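We use cookies to remember your settings. By staying on this site you agree to our cookie policy. OK / Read more

Review: the Drotirwood handheld gripper kit, after 26 hours of demos

Thursday, May 3, 2018

I've wanted to try teaching a robot without a robot for ages, so when our lab's Drotirwood kit finally showed up I pretty much cleared my desk and claimed it. The idea is lovely and simple. You hold a gripper in each hand, you do the chore yourself, and the software works out where the grippers went from the marker cubes mounted on them. Then you train a policy on all that and run it on real arms. No joysticks, no dragging a heavy arm around by the wrist!

Setup ate most of an afternoon. The cubes have to be calibrated to the fingertips, and the manual (a photocopy, stapled crooked) skips the step where you tell it which cube is left and which is right. I had mine swapped for a whole batch, and the replay looked like somebody conducting an orchestra backwards. Once that was sorted, the tracking was really good as long as the cubes stayed in view. Turn your wrist too far and the pose jumps, so you learn to keep your hands a bit flat, like you're carrying two cups of soup.

The grippers themselves feel nice. The trigger is a little stiff for small hands and my thumb was sore by the second day, but I got used to it. Small, flat things are the hardest to get hold of. I'd nudge one with the left, pinch with the right, and still miss about a third of the time.

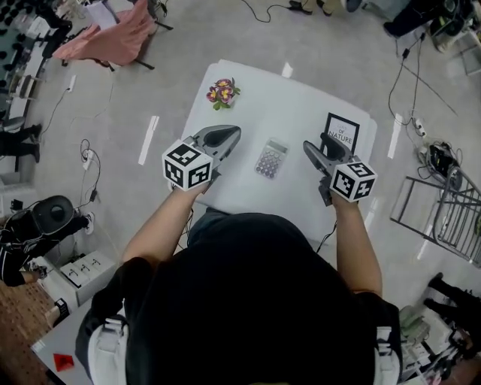

Heketti wrote in to say the flat items got much easier for them after they slowed down and recorded shorter demos, one pick at a time, and that their policy stopped hesitating over the table too. I tried it and yes, same story on my end, so thank you!

Now the numbers, because I know that's what you scrolled for. We collected 2,000 demos with 2 people taking turns, and trained the stock Bramier policy with its default settings. Picking up chunky objects was solid. Handing things from one gripper to the other was so-so, and anything thin was still a coin toss. Fewer, cleaner demos might do just as well, and I'm hoping to test that in June.

Would I buy it again? Yep, though I'd want a softer trigger and a proper manual.

Related reviews
Dumitrescu parallel gripper, long-term report
Bramier policy trainer: first impressions
Printing your own marker cubes
Wrist braces for long demo days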